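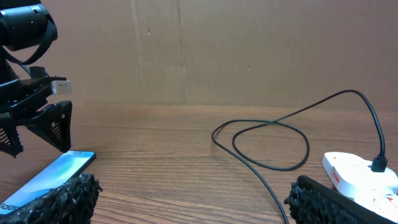 Front bench, tabletop end.

26 Jun 2024

Vinegar batch, second entry. I meant to write this up at lunch and then got talking to Hala about her allotment, so forgive the order of things, it's coming out as I remember it.

The cider base from Leder is finally behaving. When I lifted the cloth this morning the smell had gone from nail varnish to something much rounder, a bit like the inside of an old apple store, and I must admit I stood there with my nose over it for longer than was dignified. There is a skin forming on the surface, thin and greyish and a little wrinkled at one side. I haven't disturbed it. Last October I poked at the skin every morning like a child with a scab and it sank three times, so this year I'm keeping my spoon in the drawer.

Jar A got 480 ml of cider and 100 ml of live vinegar from the old crock. Jar B got the same cider but with the starter from Oyelaran, which came in a very nice bottle and looked lively enough, plenty of cloudy stuff at the bottom. B is slower. It still tastes mostly of cider, with a sharp edge that comes in late, and no skin yet that I can find, even with a torch held sideways. Hala Karam thinks the starter may have been shaken up on its journey and wants a week to get over it. I think it may simply be cold over by the door. We moved B next to A this afternoon, so if it picks up we shall both claim to have been right.

Jar C (the pear one) I'm less happy about. There are white dusty patches on top, dry-looking and a bit raised, and I don't like them. I spooned a little off on to a saucer and it had no slipperiness to it at all, quite unlike the skin on A. If it comes back by the next look, C goes down the sink and the jar gets a proper scald. Sad, as they were lovely pears and I peeled every one of them myself.

Titration: used 32 ml of the sodium hydroxide on jar A's sample, first go, and overshot the pink because I was chatting. Did it again and wrote nothing down, which is entirely my own fault. Will repeat with the door shut! Please could whoever had the small burette put it back in the rack with the tap open, it was stuck fast and took me ages with warm water.

Cloths: the Fandik muslin is too open in the weave and the fruit flies stroll straight through it. Doubled over it's fine, but then it sags into the jar unless the band is really tight. The old tea towels are better. I've boiled the blue checked ones and they're on the rail, please don't dry your mugs with them.

Hala has lent me the Grolenura booklet on malt vinegar, and I've been reading it over my tea. There's a good section on letting the finished stuff sit in a full, stoppered bottle so the harshness goes out of it, and I'd like to try that with half of A once it's sharp enough. The other half can stay as it is for comparison, and for chips.

To do: order indicator paper, label the lids as well as the jars, taste B again after the move, decide about C. Ask Hala whether she still wants the spent skins for her compost.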